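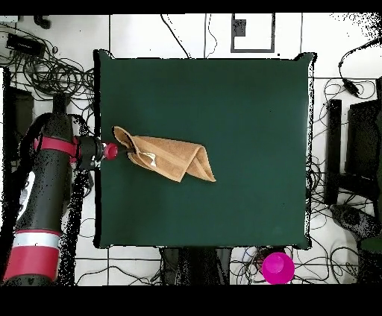

Towel folding, the tan one, on the green mat

Right, a little thread about towels, because I promised one in July and then went very quiet. Put the kettle on, it wanders a bit.

I grew up in a house where towels were folded in thirds, lengthways, then in half, and you did not argue. My mum could do a whole basket while talking on the phone. I never once saw her look down at her hands.

So for years I thought there was a correct fold, and that everyone else was being slapdash. Then I shared a flat with Yeison Tello, who rolls everything (tea towels too!), and his shelf always looked nicer than mine. I have been more open-minded ever since.

What I've come to believe is that the corners matter more than the method. Find a corner, get a proper pinch on it, and the rest of the towel has something to hang from. Even with a corner pinched you can get a tent, a lovely loose tan tent in this case, and you're back to shaking it out again.

The label is your friend as well. I know lots of people snip them off, but I leave mine on so I can tell at a glance which way up I've got the thing. On a plain towel with no stripe or border it saves such a lot of turning over and over.

Now, surfaces. I used to fold on the bed, and beds are hopeless, everything sinks. A flat mat on a hard floor is much better, and I do like a dark green under a pale towel as you can see the edges properly. If the mat curls up a bit at the sides, leave it overnight with some heavy books on it. It mostly works.

Someone asked about thickness. My everyday ones are from Suris and they're on the light side, which I prefer for folding and for drying on the rack. I also have 2 great big Arkia bath sheets that were a present, and they are gorgeous to be wrapped up in, but folding one is like wrestling a sheepdog.

Apparently the bath sheets are 900 gsm, if that means anything to you. It means a very full airing cupboard to me - I can get one of those in the space where three of the others would go.

My current fold, for anyone who wants it: lay it flat, smooth from the middle outwards, long edges in so they meet, then in half, then in half again with the fold facing the front of the shelf. Flannels just get folded once and popped in a basket, life is short.

If it comes out wonky, pick it up by two corners, give it one good shake and start again. I do this far more than I'd like to admit, usually in the evening with the radio on, and I find I don't mind it at all.

Fitted sheets another time. I need to ring my mum first.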